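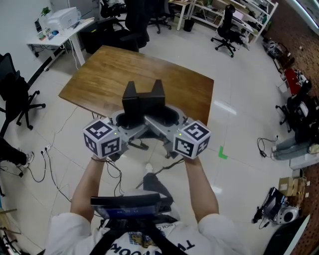

Trinidad Garrido

OK so a few of you asked what my job even is now, and I keep typing half an answer and deleting it. Long thread, get a snack.

Until June I packed kits at Fladunard. Small parts into trays, trays into boxes, boxes onto the cart. Four years of it! I was fast, I had my own radio corner, and I could do most of it while thinking about dinner.

Then we got Paver. Paver is the company name for the whole project, which is: arms from Niskanen do the easy kits, and the people who used to do the easy kits teach the arms. I'm one of the teachers. My badge says "demonstrator," which makes me sound like I sell blenders at the mall.

The teaching part is very physical. You hold a gripper in your hands and do the job with it. Pick up, turn, set down, again. The cubes with the black and white squares are for tracking, so the system knows where the gripper is while you move it. You wear a chest harness too, and after a long morning your shoulders will bring it up with you.

My mother thinks I drive a robot with a joystick. I have explained it three times. She has told her whole building about the joystick and I've decided to let her have it.

One recording of one task is called a take. My best day so far is 152 takes. My worst day is 9, and that was the day the tracking kept dropping out and Lwazi Radebe and I spent the afternoon restarting things and eating crackers.

What surprised me is how bad I was at it!! Four years of packing and I could not put a bottle in a tray. With your fingers you don't aim, you sort of arrive and your hand fixes it. With two stiff jaws you have to plan how you're coming in, and which side, and whether you'll have room to back out again.

Lilla Kelemen was good from the first hour. Lilla was also the slowest packer on our line (she knows, she's laughing, she said I could post it). She lines everything up before she touches it. Used to drive our lead up the wall. Now her takes are what they show to new people.

And that has been weird for some of us, to be real with you. There was an order to things. Fast people got the good shifts and the fast people were me and Pascual Daza. Then over one summer being fast stopped counting for much, and Pascual took it hard. He'd rush a take, it would get thrown out, he'd rush the next one to make up for it.

He's fine now, he went over to the hard kits. More on those in a sec.
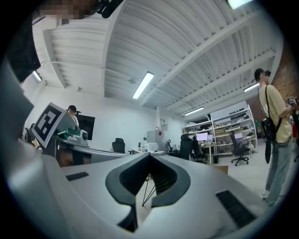
Things that got better, from me personally. My wrists. I used to sleep in a brace and I haven't had it on since July. Also we talk more! On the line you had your bench and your back to everyone. Now you're all in one room, somebody is always resetting the table for somebody else, and I know way too much about everybody's dogs.

Things that got worse. My feet, the harness, and the start-and-stop of it. Packing had a rhythm. With takes you go, stop, put it all back how it was, go, stop, put it all back. Some days the putting back feels like the whole job.

Oh and the being recorded. I want to talk about that one properly, so stay with me.

When the project came in, the first question in the meeting was about jobs, obviously. The second one was Njoroge Magesa asking who gets to look at the recordings. The room went quiet and the manager said she'd find out. Good question and I was mad I hadn't thought of it.

What we have now, in writing: recordings are used for training the arms. They don't get used to score us, and nobody's pace gets pulled from them. If you forget you're recording and say something about your landlord, you can flag the take and it gets deleted. I have flagged many takes, haha. Sorry to my landlord.

It took the whole summer to get that page and a half. If your place is bringing in something like this, ask for it at the start. We were already wearing the harnesses by the time ours was signed, and that's the wrong order to do things in.

Jobs. I know that's what you all want to ask. There were 46 of us on the floor when it started. No one has been laid off. People have left and they haven't been replaced, and I think everybody can do that math. The agreement says no layoffs tied to Paver for two years. After that, I don't know, and when I asked, the person I asked didn't know either. I'd rather hear that than a speech.

So do I feel strange teaching the thing? Some days yes. There's a trick I had for getting the little clips in without pinching the bag. I came up with it my first winter. I did it with the gripper for a whole week of takes and now the arm does my trick. It even does the tiny wiggle. I stood there watching it and felt proud and also kind of robbed, both at once, and then it was lunch.
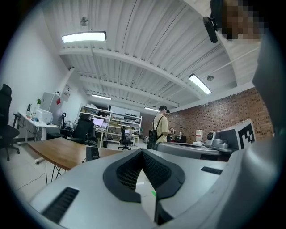
Money, quickly. Demonstrators got a raise. Not a huge one. But we lost the speed bonus, and if you were a fast packer the speed bonus was real money. So Lilla is up, and I'm a tiny bit up, and Pascual was down until he moved. I told them this in the survey and I'm telling you.

The hard kits! Right. Those are the ones with soft stuff or tangly stuff, like tubing, or anything in a floppy bag. The arms are hopeless at tubing. So a person still does them, and they pay better than the old line did, and they're honestly more interesting. There just aren't as many of those spots.

We also run a little program called Plarnero on the shared laptop, where you go back through your takes and mark the good ones. Thirty minutes at the end of the shift. I thought I'd hate it and I kind of love it? You catch yourself doing the same dumb thing over and over. I come in too high. Every time. I've been coming in too high my whole life.

Lwazi's tip for anyone starting out: don't try to be perfect. If you nudge the thing and have to fix it, keep going and fix it, the fix is useful too. My tip is shoes. Buy the good shoes. I went two weeks in old sneakers like a fool.

Somebody asked if the arms are any good. On the easy kits, yes, slow but yes. They don't get bored and they don't get faster before a long weekend either. They get stuck on things that make no sense to a person. A label that's a little shiny. A tray turned the wrong way around. Then it just waits there and one of us walks over and turns the tray, and I'll admit I say "there you go, buddy" every time.

That walking over is turning into a job of its own, by the way. No title yet and no pay line. Njoroge has been writing down every time he gets called away from his table to go help an arm. He was at 30 for last week. He's bringing the notebook to the next meeting and I'm going to sit right next to him.

What I miss: the radio. We can't have music on while we record, and four years of the same awful station turns out to have been holding me together. What I don't miss: tape guns. May I never hold another tape gun.

To the person who replied that I'm "training my replacement" – I've heard it, my uncle says it at every barbecue. Maybe! I still have rent. And I'd much prefer to be in the room while they figure it out, with people like Njoroge asking the annoying questions, than hear how it went from outside.

I have a review on 10th September and they want to know if I'd like to train the next group of demonstrators. I'm leaning yes. I want to ask for two things first: the harness straps replaced with wider ones, and the arm rescues written into somebody's actual job with actual pay on it.

If you do this kind of work somewhere else, please tell me how your shifts are set up. Do you rotate? How long do you go before a break? We do an hour on and I think that's too long, my takes go to mush at the end of it. Replies are open, I'm off till tomorrow, and I'm going to go soak my feet.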